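Section 8. Setting a Tray

This section covers laying out a Firnar tray for one person at a table or desk, stacking the pieces on it for carrying, and putting the set away. Read Section 2 first if the tray is new and has not been washed.

8.1 Parts used

One large tray
One round plate
One cup
One spoon and one fork with colored handles

The bowl and the small lid that come with the Porine set are not used for a single setting. Keep them with the spare parts. Cups from older Odex sets can be used if the base sits flat on the tray. If a cup rocks when empty, do not use it on a tray that will be carried.

8.2 Before you start

1. Clear enough table for the whole tray plus a hand's width on each side. Books, papers and chargers can stay at the back of the table as long as they do not touch the rim.

2. Wipe the table and the underside of the tray. Crumbs under the tray make it slide.

3. Check the rim of the tray for cracks. Run a thumb along the full edge, including the corners.

CAUTION: Do not use a tray with a cracked rim. The rim carries the load when the tray is lifted, and a small crack will open under a full plate.

8.3 Laying out the tray

1. Put the tray on the table before putting anything on it. Do not load it on your lap or on the arm of a chair.

2. Place the plate first. It is the largest piece and the others are set around it.

3. Lay the spoon and the fork side by side next to the plate, with the handles pointing the same way. A handle may rest slightly under the edge of the plate. This keeps it from rolling, but the plate must still sit level.

4. Stand the cup on the other side of the plate, open end up. Leave it empty until the tray is where it will be used.

5. Press lightly on each side of the plate. If it tips, a handle is too far under it. Pull the handle out a little and check again.

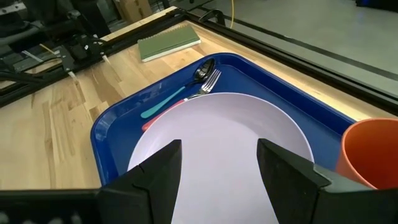
Figure 8-1. Plate, spoon, fork and cup on the blue tray.

NOTE: For a left-handed user, swap the cup and the utensils. Everything else stays the same.

NOTE: The color of the handles has no meaning. Replacement spoons and forks are sent in whatever color is in stock, so a set may end up mixed. If several people in a household want to keep their own pieces apart, choose one color per person and write it on the card at the back of this manual.

8.4 Carrying

1. Hold the tray by the two short ends with your fingers under the rim and your thumbs on top.

2. Lift straight up. Do not drag the tray to the edge of the table and tip it into your hands.

3. Walk with the tray at waist height – no higher – so you can see the floor in front of you.

4. Set down the far end first, then lower the near end.

CAUTION: Hot soup and hot drinks should be carried separately. The maximum load for the large tray, evenly spread, is 1379 grams. A full cup on one end counts as an uneven load even when the total is under the limit.

8.5 Stacking one tray on another

A smaller tray can ride on a larger one when you are clearing a table or moving several pieces at once. The same rules apply whether or not there is food on them.

1. Put the large tray down and take everything off it.

2. Lay the small tray flat on the large one, toward one end. All of it must be inside the rim. If any edge rests on the rim, it will shift when you lift.

3. Put tall pieces directly on the large tray, in the space that is left, and never on top of the small one.
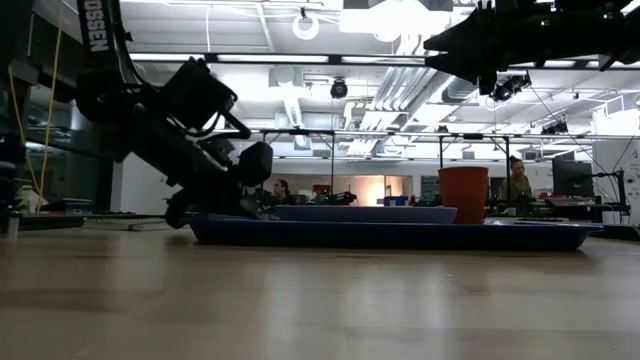
4. Place tall pieces with the narrow end down only if the base is wide enough to stand by itself. If you are not sure, turn the piece over and carry it with the open end down.

5. Look at the balance before lifting. When most of the weight is at one end, move your grip toward that end or take something off.

Do not stack more than two trays for carrying. For storage the limit is 14 trays of the same size, on a flat shelf.

8.6 After use

1. Scrape the plate and rinse all parts in warm water.

2. Wash with dish soap and a soft cloth. Scouring pads dull the surface of the tray, and the marks cannot be polished out.

3. Dry the spoon and fork right away, especially where the metal enters the handle. Water left in this joint can loosen it over time.

4. Let the trays stand on edge for about 8 minutes before stacking them. Trays stacked wet can stick together.

If two trays are stuck, run warm water along the gap and twist gently. Do not pry them apart with a knife.

Replacement plates, cups and utensils can be ordered from Sánchez with the form in Section 14. Large trays are sold singly. Small trays come in packs of 2.

Revised May 2020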